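# Chapter 7: When the Arm Does Not Move

Most of the faults covered so far left something behind: a bent bracket, a dropped part, a tripped fuse. The faults in this chapter leave much less. The program is running, the cell reports that it is healthy, and the work does not get done. We begin with one from the Rirkgate teaching lab, where a small arm was set up to pick single objects from a cloth-covered table.

Three fixed views of the table and one from the wrist:
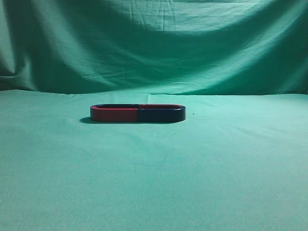
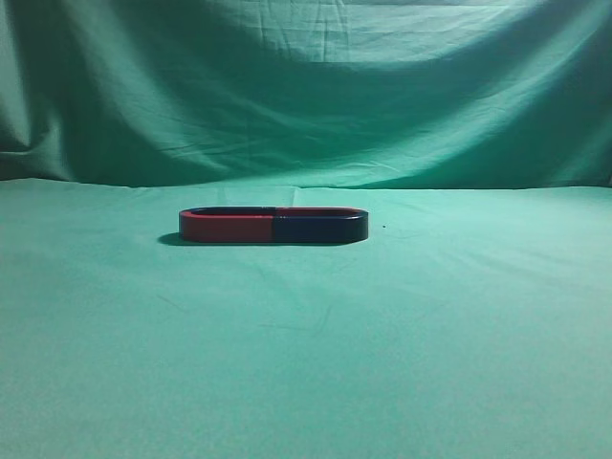
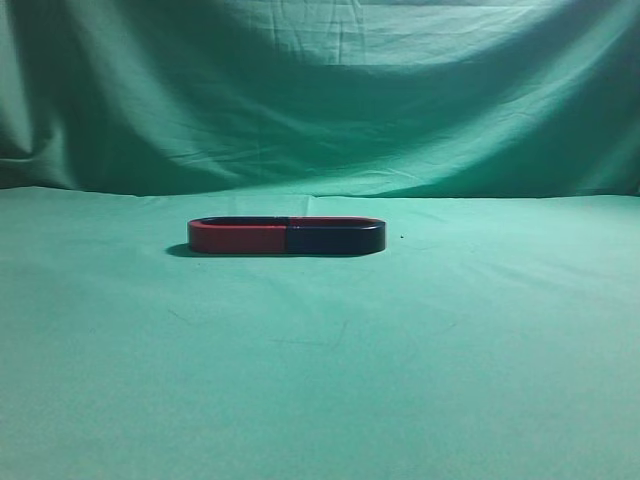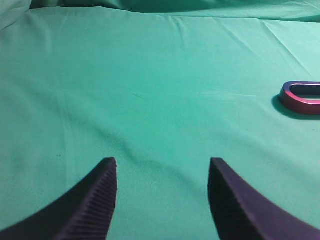 ## 7.1 The Rirkgate stall

The task was simple. A magnet, red on one half and dark blue on the other, lay flat on the green cloth. The arm was to find it, come down over it, close on it and lift. The controller was a Gultel unit running the lab's own pick program, which the students called Helline. It had been through 147 trials that term with no fault that anyone thought worth writing down.

On 2026-01-06 the operator, Shewit Gebreyes, started a trial and saw nothing happen. The status line read RUN. There was no alarm and no message. She waited, then walked to the table and put her hand out to move the magnet to a new spot, thinking the vision step had failed to find it. Fiifi Owusu, who was at the desk, called to her to stop. She pulled her hand back. A few seconds later the arm came down to the place where the magnet lay.

The log was read that afternoon. The program had sent its first move command on time. The controller had taken the command and held it in a queue, waiting for a "path clear" signal from a light curtain input. The curtain had been taken off the cell for repair in the break, and the input had been left open instead of being tied to a safe stop. Electrical noise on the open wire finally gave the controller the signal it was waiting for, and the held move went ahead.

No one was hurt. The event was logged as a near miss, and the cell was locked out until the input was put right.

## 7.2 What the operator knew

It is easy to read an account like this and blame the person at the table. Before doing so, list what she had to go on:

- The status line said RUN, as it had in every good trial.
- The arm was still.
- The fixed view showed the magnet lying by itself on the cloth.
- The lab sheet said, "If the object is not found, reposition it and continue."

The last line is the one the review spent most of its time on. Severino Carrasco had written it two years earlier for an older cell, where a failed search stopped the program and dropped motor power. On the Gultel unit a failed search did neither. The sheet was copied over when the cell was replaced, and the line came with it.

The fixed view played a part as well. A clear table on the monitor tells you what one camera sees. It does not tell you where the arm is, or whether it has power, or whether a command is waiting. Look at the fourth picture again: the wrist view has the gripper fingers in it, and the fixed views do not. A person who watched only the fixed view could forget the arm for minutes at a time.

## 7.3 Still, stopped and safe

We will use three words with care in the rest of this book.

**Still** means that the arm is not moving at this moment. You can see it by looking, and it says nothing about the next moment.

**Stopped** means that the program has ended or been halted and no move is waiting. You learn this from the controller, and you have to trust the controller to learn it.

**Safe to enter** means that power to the motors has been removed and cannot come back without an action by the person who is going in. At Rirkgate this is done with a key switch on the front of the Abera power cabinet. The key goes in your pocket.

In the near miss the arm was still. It was not stopped, and it was a long way from safe to enter.

## 7.4 The timer that was missing

The review team, led by Mekdes Gashaw, also asked why a command could sit in the queue with no limit. The controller has a setting for this, given in milliseconds. A value of zero means "wait forever," and zero was the value in use. It was changed to 3,000. A move that has not begun within that time is now thrown away, and the cell goes to a fault state that must be cleared by hand.

A time limit of this kind is called a **command timeout**. It does not repair the open input — that was a separate job — but it keeps an old command from acting on a table that may have changed while the command was waiting.

## Before you go on

1. Find the reset procedure for a machine you use. Mark each step that calls for a hand inside the work area, and write next to it how you would know that the power is off.
2. Suppose the timeout had been set to 3,000 but the input left open. Describe two ways a person could still be hurt.
3. Rewrite the lab sheet line quoted in 7.2. Keep it to two sentences.

Section 7.5 takes up open inputs and how to wire them so that a missing device reads as a stop.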